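3.2 Set lists and crowd singing

The most exciting part of our data came from the tribute nights themselves. Over 25 concerts by the cover band Ilie, we logged every song and marked the points at which the audience sang along. The log holds 3,361 entries, and even a quick read shows how strongly song order shapes a night – a slow ballad placed early can quiet a room that was roaring a minute before.
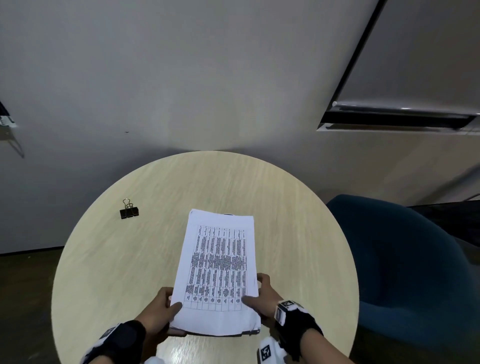 Figure 4. Printed table, held above a round wooden table.

Singing peaked in the last third of the show at both venues, Climach and Plultel, and it did so whatever the size of the crowd. We were delighted to find the same pattern on nights with 87 people in the room and on nights with 1,000. Coding was done on paper, in dense grids like the one in Figure 4, with many rows of small print to a sheet. Ma and Yoo each coded the full set alone and then compared results. Most of their disagreements concerned humming, a lovely problem that we take up in Section 3.3.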